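Ralgate repair mornings are back

Good news for anyone with a sulking toaster in the cupboard: the Saturday repair mornings are starting up again in Ralgate, and I for one can't wait! I missed most of the spring ones (my own fault, I kept forgetting) and I've had a lamp waiting on the landing ever since.

Samina Butt tells me the new home is the old Keane shop on the high street, four doors up from the chemist. Doors open at 10 and you get a slot of up to 90 minutes, so do bring a book, or a friend who likes tea. It's free, though there's a tin by the door and I hope you'll be generous. Last year's tin came to £2,950, which paid for the new benches and a decent set of soldering irons.

They'll look at lamps, radios, kettles, bikes, zips and hems. No microwaves, I'm afraid, and no tellies either – I did ask!
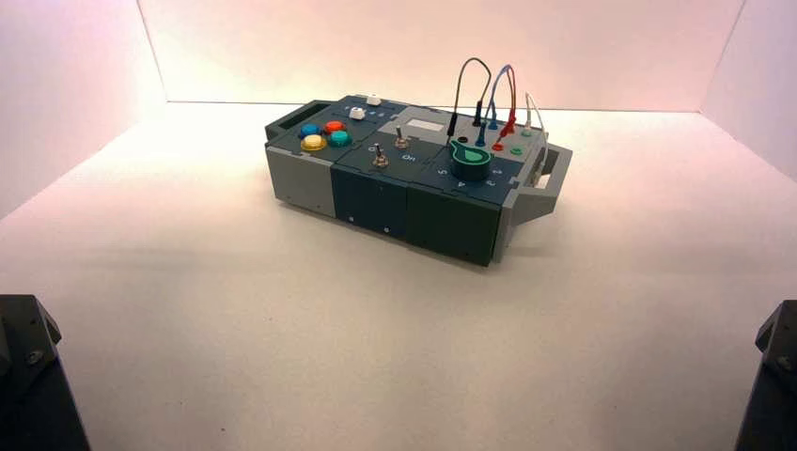 If you fancy learning to do it yourself, there's a beginners' table as well, with four places each week. You'll need to put your name down for that one at the library desk, and I'd be quick about it, as the August dates filled up in a couple of days. Parking is behind the Illenex building, and the bus stops right outside. I'll be the one in the queue with the lamp.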